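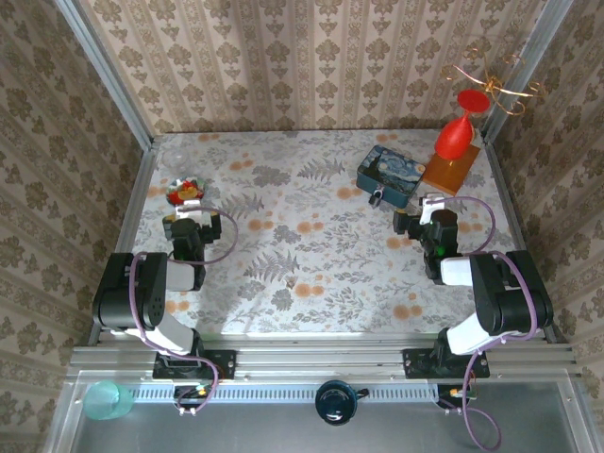

Beide Arme vor der Tapete, rechts die Sternennacht-Dose

Tagebuch › Fernsteuern lernen

Juli, kurz nach vier. Heute durfte ich selbst an die Steuerung! Janka hat mir beide Griffe in die Hand gedrückt und gesagt: langsam, der Arm lernt auch dein Zittern mit. Also Van Gogh, wieder und wieder – und meine Schultern sind völlig hin.

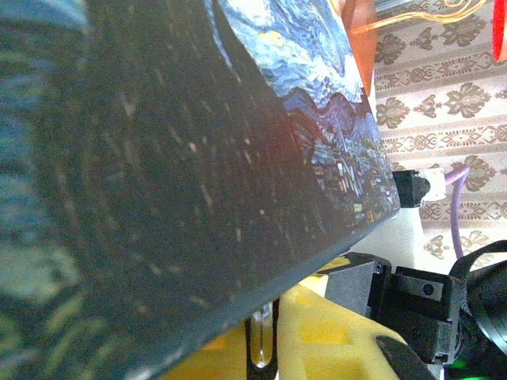

Van Gogh vom Handgelenk aus

Am liebsten mag ich diese Ansicht, man fährt fast selbst mit. Wir stehen jetzt bei 283 Durchgängen, 1104 will Emília haben.

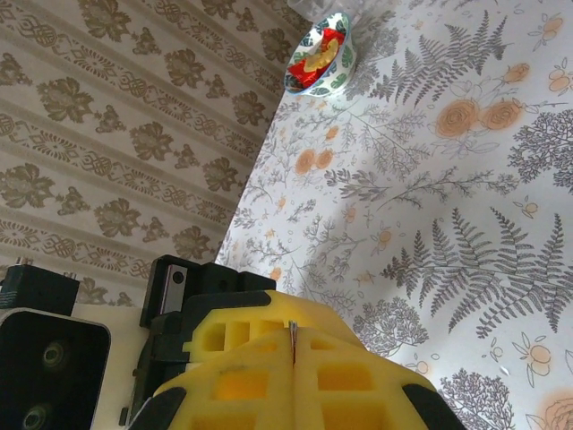 Foto: Handgelenkkamera / E. Charvát

Das Schälchen mit den roten Päckchen kommt morgen dran, ich freu mich wie ein Kind.

Kommentare (2)
Dezső: Links ist schwerer, wart's ab!
Glykeria: Neid!!

Start | Älter | Neuer | Archiv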